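Visit to Posura, Plistmont site
May 4, 2023

The morning group met in the lobby at Plistmont, signed in and went straight up to the teaching room. Posura uses it to show a robot hand how to do small jobs, first in simulation and later on the bench. The program they run is called Drindemik.

Each station has a glove, a screen and a foot pedal. The operator moves a hand, the simulated hand follows, and the pedal starts and stops the recording. A session lasts 40 minutes, then people swap. They had 3928 recordings saved when we came and want another 1000 by June.

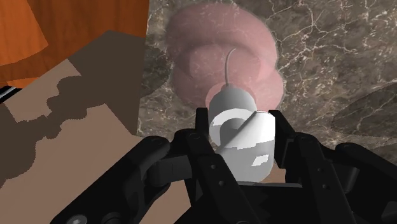 Grasping is where most of the teaching time goes. Closing the fingers is easy enough – the trouble is that the operator feels nothing through the glove and has to judge contact by eye. We watched this with a computer mouse, held roughly upright between the two central fingers, its short cable sticking up from the top. Visitors got one try each. I dropped mine twice before the pedal was even down.

After lunch we moved to the Lévesque room, where the same jobs are taught by taking hold of a real arm and guiding it by the wrist. It was slower, but I found it far easier on the eyes. Coffee was downstairs, and the bus left from the side gate.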